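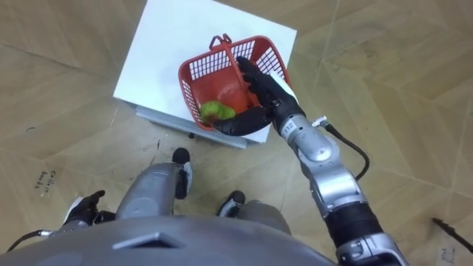
March, 7:40 a.m.

Cold start on Stundero. Battery at 54 percent, so it had been left off the charger again. Put it on the bench supply for the joint checks and swapped packs afterward.

Right wrist first. Yesterday's log had 15 position faults, all on the roll axis, all with the arm reaching forward and down. None with the arm at its side. Amândio thinks encoder. I think cable. The run on the outside of the right arm leaves the silver connector in a wide loop, and at full reach the loop pulls tight before the joint reaches its limit. Moved the arm through the range by hand with power off and felt the tug near the end. Backed out the clamp, gave the cable more slack, and closed it again. Put a dab of paint across the clamp screw so we can tell if it creeps.

Re-zeroed the wrist, then the fingers. Thumb offset was out by 7 counts. Saved the new values under Ider and kept the old file next to it in case I have to go back.

Test setup as usual: low white box in front of the feet, red basket on top, something crumpled and green in the basket. Right hand takes the near rim between thumb and fingers. The rim is a fair test for the thumb, thin enough that a bad offset shows up as a miss. Left hand stays parked with the fingers slightly curled. Its cable has the same kind of fitting and I should check it for the same problem, but not today.

Ran 234 cycles on the wrist between late morning and 3:30. One fault, at the very start, before the joint had warmed up. Not ready to call it fixed. Amândio wants the encoder swapped anyway while we have a spare. I asked for one more day of logs first and he agreed, without much enthusiasm.

Open items:
Left arm cable, check slack at full reach.
Order clamps from Cludus, the small size.
Torque check on the right elbow, overdue.
Floor marker is wearing off near the box. Redo it.

Pack on charger at 5:10. Checked the light twice.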